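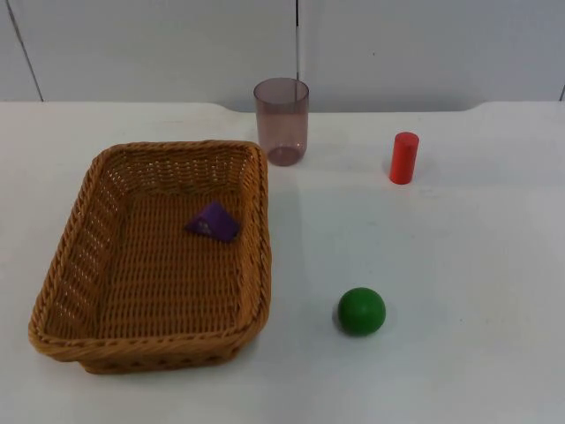

How to clean a wicker basket that smells of damp?
I bought it in October at the Borcombe market and kept it in the cellar. Now it has a musty smell, but I do not see any mould. Can I wash it?

pellworth_33
Yes, but do not soak it. Put 2 spoons of white vinegar in a bowl of warm water, wipe it with a cloth and dry it in the shade — not on the radiator, or the strands will crack. Mine needed about 35 hours until it was fully dry.

Egger
Baking soda. Leave it over night and shake out.

mira-k
I agree with the vinegar. If there is varnish on it, please try first on the bottom. My basket from Urnora became a little sticky.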